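Reading time: 3 min

Cifuentes gets its pattern room back, with walls to talk about

April 27, 2021

If you have walked down the hill in Cifuentes lately and wondered what has been going on behind the paper taped over the old wallpaper shop, the wait is nearly over. The Danent, the neighborhood's small library of wallpapers, tiles and fabrics, opens its doors again next month, and the collection has grown to 254 patterns that anyone can borrow as sample sheets and take home.

It is a lovely idea and it always was. You come in, leaf through the big hanging books, pick up to four sheets and live with them on your own wall for a while before you spend a cent. The old Danent closed in February of last year when the lease ran out, and plenty of people in the neighborhood missed it badly (this writer included, who still has a half-painted hallway to show for it).

Jean Leckie, who runs the library, used the long break to redo the whole catalog. Patterns used to be filed by maker, which was fine if you already knew what you wanted. Now they are filed by shape - stripes, diamonds, leaves, scallops and so on - and you can try a good number of them in rendered rooms on the library's website before you visit.
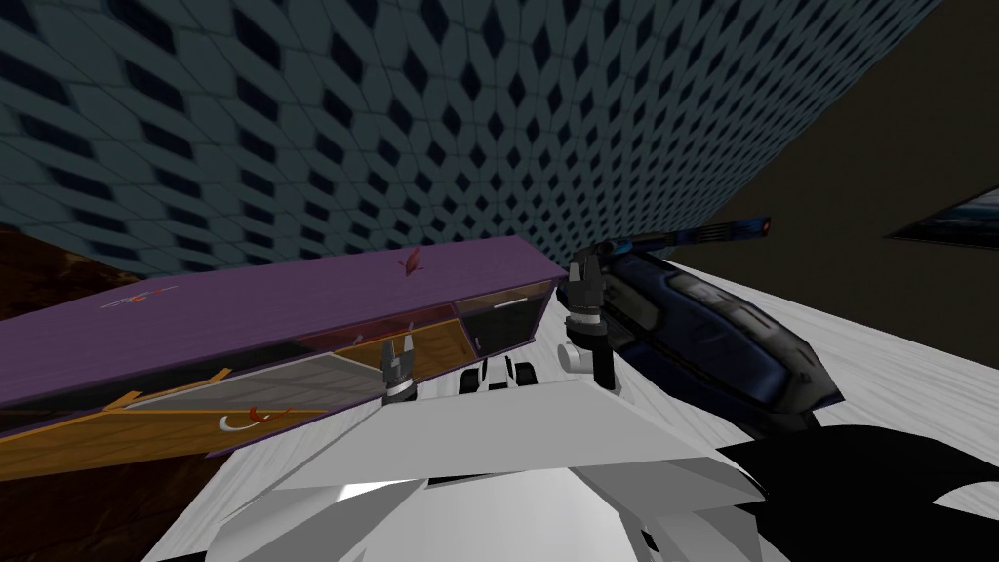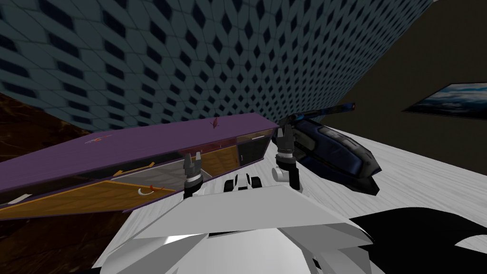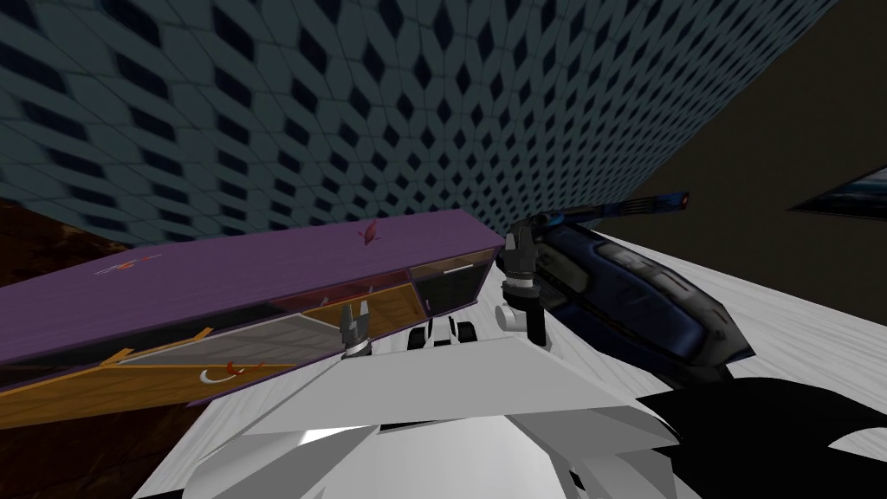
Diamonds on the wall.

"People are scared of pattern, and I really do understand it," Leckie says. "You see a tiny square in a book and you have to imagine a whole wall of it. That is a lot to ask of anybody! So we want them to see it big, and see it next to other colors, and then come in and touch the paper."

The touching part is where the new space shines. There are six long tables under the front windows, so the sheets can be looked at in daylight, and a back room where Abdelghani Alaoui will teach block printing. His first course runs for five evenings and covers carving a block, mixing ink and printing a repeat that lines up properly, and by the end everyone goes home with enough paper to cover a small alcove or the back of a bookcase. He taught a shorter version at the old place and the results were terrific, some of them wonderfully wobbly.

There is older material to enjoy too. Czesław Czarnecka, who hung paper in local houses for most of his working life, has given the library his offcuts, kept flat in drawers all these years with the street names penciled on the back. Some of those houses are gone now. The offcuts can't be borrowed, but you can ask to see them at the desk, and it is well worth asking. I lost most of a morning to one drawer of kitchen papers, all teapots and trellis.

Borrowing is free with a local address. Sheets go out for two weeks, and they can be renewed once if no one else is waiting. Block printing places are limited, and the sign-up list is at the desk and on the website.

More local news
Fergus Drummond's window boxes win again
Nelleo bakery adds a second oven
Swap your seedlings at the Cifuentes garden gate
Evening sewing group looks for new members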